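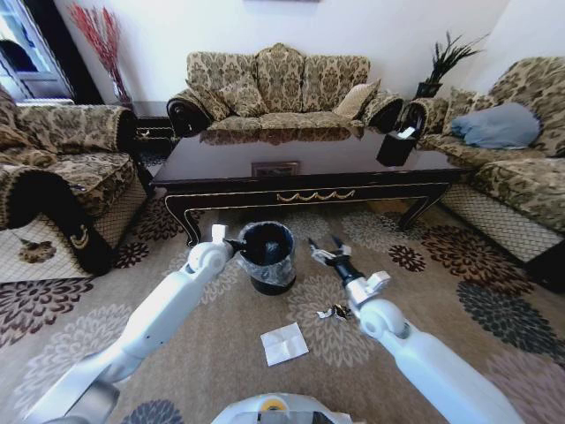

**Small trash bin in the living room: how do you keep the bag from slipping?**

*Posted by Iltidell*

We keep a small black bin in the living room for tissues and wrappers. I line it with clear bags from a roll, 20 to a roll. Whenever something heavier than a napkin goes in, the bag slides down inside and the next few things end up between the bag and the bin. Then somebody has to wash it. Pieces also land on the carpet, a patterned one with big dark flowers, so a bit of foil can sit there a while before I spot it.

I'd rather not buy another bin. Is there a trick to it, or do I have the wrong size of bag?

---

**Hélène Charbonneau**

Probably the wrong size. Measure around the outside of the rim with a string, then halve it. That is the flat width the bag needs to be, plus a little to get it over the edge. Most small bags are sold by volume, and the width can be quite different from one roll to the next.

If you want to use up the roll first:

- Fold at least 2 inches of bag down over the outside.
- Pull the extra to one side, twist it, and tie a small knot so the bag sits tight under the rim.
- Push the bottom of the bag all the way down before anything goes in. Trapped air lifts it.

I change mine every 4 days whether it's full or not. For the carpet, pick up foil by hand before you vacuum. It can get caught in the brush.

---

**gredmont1164**

Big rubber band around the outside. Done.

---

**Rosov**

The rubber band works but mine dried out and snapped by March. I went with the knot after that and it holds fine. Also try moving the bin closer to where people sit. Ours used to be across the room and everyone threw from the couch and missed.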